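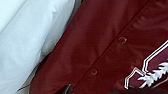 Pale cloth beside a deep red garment.

Pudport textile works open day, 26 Jul 2022

The works lies at the far end of the harbour road, past the old Kosura warehouse, and opens its doors to visitors once a year. I took the bus from the station and walked the last part. Entry was free, but you had to sign in and leave large bags at the desk.

Our group had 38 people in it, which was too many for the weaving shed. Those at the back heard very little over the looms. The guide repeated most of it outside, and I learnt that the firm, Hubáček, has made bed linen and work clothing on the site for three generations. It employs 213 people, down from a good many more when the dye house was running.

The cutting room was the best part. Cloth is laid out in layers on long tables, and a cutter works along it following a paper pattern. Offcuts go to a mill in Stistano, where they are shredded for stuffing.
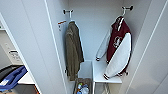
After that we were shown the finishing hall, where seams are checked by hand under strong lamps. A checker told us she passes some 861 pieces in a shift. Faulty ones are marked with chalk and sent back upstairs.

Lunch was soup and bread in the canteen, paid for separately. The factory shop was open until four and sold seconds at low prices, though the double sheets had gone by the time we got there. I bought two tea towels and an apron.

The next visit is planned for September, for school groups only. Sturdy shoes are needed, and there are a lot of stairs.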